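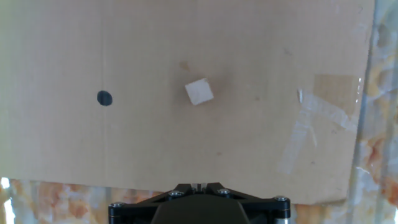 The Governor's Residence at Voruvmont is hiring six people for the seasonal decorating crew, November through the first part of January. The house gets dressed every winter for the public open house, the legislative reception, the children's afternoon, and a dinner whose guest list changes until the soup is served. It is paid work, most of it on ladders, and a lot of it is moving things an inch and then moving them back. If you can look at one small white cube sitting at an angle on a big sheet of cardboard and feel a strong urge to straighten it, keep reading. If you would leave it alone, the state has other openings.

About the job

The crew works in the public rooms on the first floor, the main staircase, the porch, and the stretch of drive that visitors see. You will not be decorating the family quarters. The family has its own tree and its own opinions, and both stay upstairs.

The residence was built by a lumber man named Oei, who liked high ceilings and did not have to hang anything from them. The staircase garland alone takes a full day. The tree in the front hall is cut in-state, comes in through the double doors on its side, and is always a little taller than the person who picked it said it would be. Bring patience for that morning. The trunk stand is older than most of the staff and has to be tightened by somebody lying on the floor.

This year's theme will be announced by the Governor's office in November and not before. We know what it is. We ordered ribbon for it in June. Please don't ask at the interview, and please don't try to guess from our faces, as one applicant did last season with some success.

What you will be doing

Unpacking, checking and repairing ornaments from the collection. The inventory currently stands at 1,007 pieces, many of them made by residents of the state and mailed to one governor or another. Some are beautiful. All of them go back in the right box.

Wiring garland, fluffing artificial greens, watering real ones, and knowing which is which before you pick up the can.

Setting up and taking down rope lines, floor runners and coat racks for public hours.

Standing in a room during tours, looking friendly, and saying "please don't lean on the mantel" in a tone that doesn't end up in a letter to the editor.

Taking all of it down again. Everybody loves November. January is when we find out who we hired.

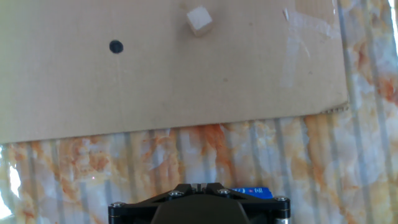

Takedown is part of the contract, and the last portion of your pay follows the last box into the storage room. We learned to write it that way after a winter when the crew got smaller each morning and the wreaths stayed up long enough to look like a policy decision.

Who we are looking for

You should be able to lift a packed storage bin, work from a ladder without making a speech about it, and stay on your feet for most of a shift. Experience in floral work, theater props, window display or museum handling is welcome. So is experience with large families and old houses. You don't need a degree, although last year's crew had several between them and still hung the porch lights with the plug at the wrong end.

You do need to be discreet. The residence is a working building. Lawmakers come through it at odd hours, sometimes with each other, sometimes pretending otherwise, and you will be up a ladder holding a pinecone while they do it. What you hear up there stays up there. The crew doesn't talk to reporters about anything except trees, and even on trees we prefer that you send them to the press office.

We hire without regard to party and we'd like to keep not knowing. Campaign buttons, hats and shirts stay home. The last two administrations were from different parties and both of them wanted more lights on the left side of the porch, so there is common ground in this state if you know where to look.

Hours and pay

Shifts run 7 a.m. to 3 p.m. during installation. During open house hours there is also an evening shift that ends at 9 p.m., later if the choir is enjoying itself. Pay is hourly at the state's seasonal rate, with overtime under the usual rules. Lunch is provided on reception days and is usually whatever was left from the tasting, which means small food on large trays.

Payroll for seasonal staff is handled by Junura, our outside contractor. They will send you a link, then another link, then a form asking whether you got the links. Please answer all three. Parking is in the Jukel Street lot behind the gardener's shed. The front drive is for visitors and for the tree.
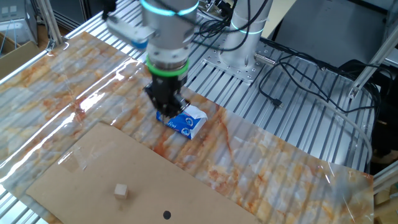
Can I post pictures while I'm working?

Please wait until the press office has put up its own, usually on the afternoon before the public opening. After that you may post the decorated public rooms as much as you like. Guests, security staff and anything on a desk are off limits for good.

Do I have to be in Voruvmont for the whole season?

We need you for all of installation and all of takedown. There is some give in the middle, and we can usually work around one family trip if you tell us before the schedule goes out. Telling us from the airport doesn't count.

Is there a background check?

Everyone who works in the building goes through one. It takes a while, so the application window closes at the end of September. Old parking tickets will not sink you. Leaving out old parking tickets has sunk people.

How to apply

Send a resume and a letter of no more than 300 words to Amirul Chong, residence events manager, care of the Governor's Residence, Voruvmont. The letter should tell us about something you put up, built or arranged that other people had to walk past every day, and what they said about it. Complaints are fine – we get plenty, and we'd like to hear how you took yours.

Short interviews will be held at the residence in October. Wear shoes you can climb in, as there is a practical portion. It involves a ladder, a box of ribbon and Amirul standing at the far end of the hall saying "a little to the left."

The open house brings in 2,000 visitors in a good year, and a fair number of them stop to tell the crew how they would have done the mantel. Applications from those people are also welcome.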